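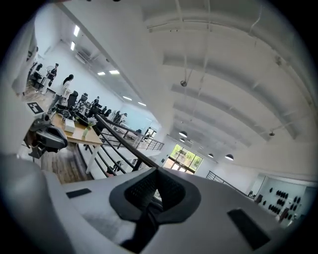
Station 623

The gauge on the Wollen River at Hayes is Station 623. It consists of a staff, a stilling well, a Flostus float recorder inside a steel shelter, and three brass reference marks. The staff is a strip of enameled iron graduated in feet and hundredths and bolted to a timber on the downstream side of the old ferry landing. The float recorder takes a reading every fifteen minutes. The staff is read once a day, at seven in the morning, by an observer who lives within walking distance and is paid a small monthly amount for it.

The recorder and the observer are supposed to agree within two hundredths of a foot. In the spring they stopped agreeing. The observer's readings came in 12 hundredths higher than the recorder, every morning, at low water and high. I was sent up from the office at Idance to find out which one was wrong.

A constant difference is a good kind of difference. If the float were leaking, the error would grow. If the intake pipe were silting up, the recorder would lag on a rise and lag again on the fall, and the two errors would have opposite signs. A constant difference means that something has been moved and has then stayed where it was put. I expected to be finished in one day.

I reached the landing a little after noon. The shelter door was stiff but the lock had been greased. I checked the float tape against the well with a weighted steel tape and got the same number three times. I pulled the intake cap and flushed the pipe, and the water in the well dropped and came back at the proper rate. I let it settle and checked again. The recorder was reading the water in the well, and the water in the well was at the level of the river. I wrote this down.

Then I set up the level over the landing and ran from the first reference mark to the second, to the third, and to the top of the staff. I closed back on the first mark with an error of two thousandths. The marks agreed with the last survey. The staff did not. The timber had been lifted, and the staff with it. Ice will do that. It freezes around a timber at night, the river comes up under the ice, and the timber is drawn a little way out of the bed like a nail.

A staff that has been lifted reads low. The water meets it farther down. This one had been lifted 10 hundredths, so the observer's readings should have been low by that much. They were high.

I ran the levels again in the opposite direction and got the same result.

The observer lived in the second house up the landing road. He was a man of perhaps seventy and he had the readings in a ledger on a shelf beside the kitchen door, with a pencil on a string. I explained who I was. He asked if he had done it wrong. I said that I did not know yet and would like to see the book.

The ledger went back a good many years. Nearly all of it was in a small upright hand, with the sevens crossed. In March the hand changed to a larger one that leaned.

"That's my wife's," he said of the first. "I do it now."

The monthly payment was still going out in her name. I had seen the name on the file at Idance and had taken it for granted that she was the person I would be talking to. There is a form for a change of observer. He had not known about it, and I did not bring it up then.

I asked him how he took the reading. He said he went down the steps, looked at where the water was on the iron, and added what she added.

I asked him what she added.

He turned back to the inside of the front cover. There was a list there, in the small hand, of dates and amounts. Each winter had an entry. Some said "no change." Others gave a figure: one hundredth, three, two again. At the bottom was a running total, rubbed out and rewritten so often that the paper had gone soft and gray. The last total was 22.

"She said that was for the ice," he said. "She said to put it on every time, and not to let anyone talk me out of it."

I sat down at the table with the ledger and my own notes. It took most of an hour. He made coffee and did not ask me anything.

What she had done was this. She had understood that the staff was rising. There was an iron ring set in the stone of the landing, from the ferry days, and on any still morning she could lay a straight board from the ring to the staff, put a carpenter's level on it, and read where it touched. When the number at the ring went down, the staff had gone up. She had worked out that the difference had to be added back, and she had added it, in her head, before writing the reading in the book. The office never saw the raw numbers. The office saw readings that matched the recorder, year after year, and concluded that the staff at Hayes was unusually stable. There is a sentence to that effect in the station description. I wrote it myself.

Observers are instructed to record what they see and apply no correction. The instruction is printed inside the cover of every ledger we issue. In this one it was under her list, and could still be made out if the page was tilted toward the window.

That accounted for the addition. It did not account for the amount. By my levels the staff was up 10 hundredths and she had been adding 22. The recorder and the ledger had agreed as late as February, so in February the correct amount must have been 22, and by the time I arrived it had become 10. The timber had gone down. In my experience they do not go down.

I asked him whether anything had happened at the landing around the end of winter.

He thought about it for long enough that I began to put my papers away.

"I hit it," he said.

He said it was the week after. The timber had always annoyed her, sticking up a little more each year, and she had said every spring that somebody ought to go down there and drive it back where it belonged. So he had gone down with the fence maul, early, in the fog, and stood on the lower step, and hit the top of the timber until his arms would not lift. He said it had moved. He said he had been glad to see something move. Afterward he had gone up to the house and at seven he had come down and taken the reading and added what she added.

I explained, as plainly as I could, that driving the timber down had used up part of the correction. He followed this without difficulty. He had worked on pumps.

"Then I've been wrong since March," he said.

"By 12 hundredths. It's a constant. I can take it out in one line."

"You'll take hers out too."

I said that hers did not need to be taken out. Her readings were right. They were not what the staff had said, but they were where the river was, and the river was what we had been paying for. He nodded at this, and then he went and stood at the sink for a while with the water running.

We went down to the landing together at about four. The river was low and clear over the stones. He showed me the ring. I put the rod on it and shot it in with the level, for no official purpose, and compared it with the numbers at the back of the ledger. Her board and carpenter's level had held to within a hundredth over the whole period. Our own specification for that class of work requires an instrument costing more than 100 times as much.

The correct procedure with a lifted staff is to unbolt it, reset it to datum, and note the time. I had the wrench and the new bolts with me. The old bolts were rusted and two of them had to be cut. He held the staff while I leveled it, and when it was right I tightened it down, and we both read it, separately, and wrote our readings on separate slips. They agreed. I told him that from tomorrow there was nothing to add. He asked what he should do if the ice lifted it again.

The answer is in the instructions. He should record what he sees, and the office will determine the correction at the next scheduled survey. The last survey at Hayes before mine had been nine years earlier, and it had tied the three marks together and stopped there, on the strength of my sentence about the staff.

I told him to write down what he saw, and in the next column to write down the ring. I ruled the column for him on the next few pages. The ledger has no heading for it, so I put "R."

At Idance the following week I entered the shift to the observer's record from March forward, with the cause given as "staff disturbed." There is a space on the form for the agency of disturbance, with boxes for ice, debris, vessel, and other. I marked ice. I revised the station description to take out the sentence about stability. I added the ring as a fourth reference mark, with its elevation, and under "established by" I gave the name from the old payment file – which was still the name on it, as I had not yet sent in the change of observer.

The first sheet from the new column came in at the end of the month. The staff agrees with the recorder to a hundredth. The ring has not moved. On one morning there is no reading in either column, only the time, seven, and the word "fog."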